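Gallagher Loop Weekend: Your Questions, Answered

We love getting your emails about the October ride, and a lot of you are asking the same things, so we've put the answers in one place. Read through before you write to us (but do write if you're still stuck!).

How long is the ride?

The full route is 97 miles, starting and finishing in Lultberg. There's also a 50-mile version that skips the second climb and comes home along the river. Both are gorgeous. Both go up Gallagher Hill, so there's no getting out of that one!

Can I switch distances on the day?

Yes. The routes split at the Sidura Bridge, and you can make up your mind right there. Turn left for the long one, go straight for the short one. If you take the left after 11 in the morning you'll be riding the last stretch in fading light, so please go straight if you get there later than that.

What time do we start?

Long route riders roll out at 7:00 a.m., and everyone else goes at 8:30. Sign-in opens at 6:15 in the school parking lot. Get there early if you can, the coffee is good and the line gets long.

Is this a race?

No! There's no timing and no podium. Some people do ride it very fast and have a great time, and some stop for pie at every town with a bakery and have an even better one.

How many riders will there be?

Entries are capped at 339 this year. That's what the county permit allows, and we keep a waiting list once it fills up.

Do I need a road bike?

Any bike in good working order is welcome. Four miles past Sidura are packed gravel, and most people are happier on tires a bit wider than the skinniest ones they own. E-bikes are fine too, but there's nowhere to charge on the route.

What should I carry?

A spare tube (two if you're going long), a pump, a multitool, a rain jacket and a charged phone. Front and rear lights are required for the long route. Helmets are required for everybody, including on the warm-up spin the evening before.

Who do I call if I break down?

Vignesh Chacko drives the support van and his number is on the back of your route card. He can fix nearly anything that isn't a frame. If he can't fix it, he'll bring you and the bike back to Lultberg.

Will there be food?

So much food! There are rest stops at Sidura and at the top of Gallagher Hill, with fruit, sandwiches, salty potatoes and water. Vegan and gluten-free options are at both, just tick the box when you sign up. Soup and bread are served at the finish until 6 p.m.

Where can I stay the night before?

Several families in Lultberg open up their spare rooms to riders, and it's a lovely way to do the weekend. Ultan Madigan matches riders with hosts, so send him a note saying when you get in and whether you're okay with dogs. Bikes go in the garage or shed overnight. Please bring your own towel.

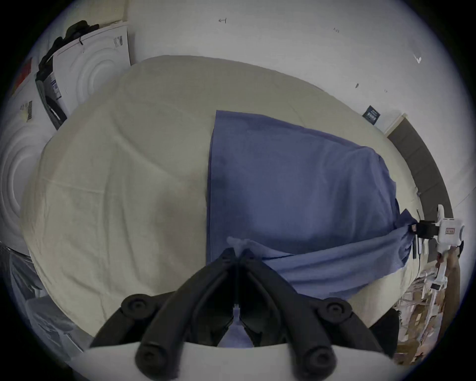

A big bed and a cozy duvet, just right for tired legs.

How do I get the route file?

It goes up on Zuvent two weeks before the ride, and we email the link to everyone who's entered. Paper cards are handed out at sign-in.

What if it rains?

We ride! If there's ice or high wind on the hill, everybody does a flatter loop through the valley, and we'll announce it at sign-in.

Can I get my money back if I can't come?

You can get a full refund until the route file goes out. After that you're welcome to pass your place to a friend, just email us their name and chosen distance.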